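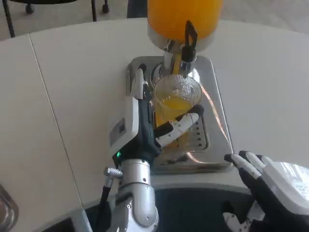 4.2 Why sequels feel watered down

I went into this part of the study expecting people to complain about plot, and mostly they complained about jokes. We showed 362 viewers the first Motby film and its second sequel, five days apart, and asked them to write down whatever they liked. A glass filling with orange juice under a dispenser's spout (Figure 2) is close to how one viewer put it — same tank, same tap, and the stream gets thinner with each pour. I liked that so much I borrowed it for our coding sheet, where "thin stream" means a gag carried over from an earlier film with nothing added.

Figure 2. Juice running from a dispenser into a ribbed glass.

We ended up with around 2,000 comments. The Skamolberg scale, which I've used before and still find a bit clunky, sorts them by tone only, so I added Plevis codes for what each comment was about. Thin stream comments came mostly from people who had seen the original as kids. Newer viewers hardly noticed the repeats, and quite a few laughed at them! I'll come back to that group in the next section, along with the reboot trailer we tested in November.

Ibrahim, 13 Feb 2023

Papers > Film and Audiences > Franchise Fatigue

Related items
Do trailers spoil the joke?
Counting callbacks in animated comedy
Who asks for a reboot?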